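Sonntag, 23. August 2026
Werkstattbuch Khúc, Lager und Schleifraum

Heute die Schleifpapiere neu sortiert. Die Körnung 3000 von Josutel ist fast leer, von der 2000 haben wir noch genug. Bitte die beiden Sorten nicht mehr mischen, die Rückseiten sehen sehr ähnlich aus.

Probe mit dem Hartöl von Plerkex: zwei Brettchen aus Esche, beide bis 600 geschliffen. Das erste bekam eine dünne Schicht, das zweite eine dicke. Bei dem dicken bleibt die Oberfläche nach mehr als 2 Stunden noch klebrig -- ich habe den Überschuss mit Baumwolltuch abgenommen und warte bis morgen. 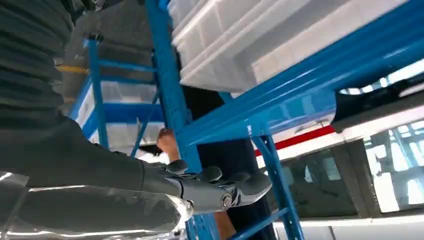 Am blauen Stahlregal, Hand am Pfosten.

Die Dose vom Mai hat am Rand eine Haut gebildet. Ich habe sie abgehoben und den Rest durch ein Sieb gegossen. Für die Tischplatte von Ditileo möchte ich dieses Öl trotzdem nicht verwenden, nur für Proben.

Offen: neues Öl bestellen, Deckel besser schliessen, die ölige Tücher flach ausgebreitet trocknen (nie zusammengeknüllt in den Eimer!). Feuchte vom Eschenholz habe ich noch nicht gemessen, das Messgerät braucht eine Batterie.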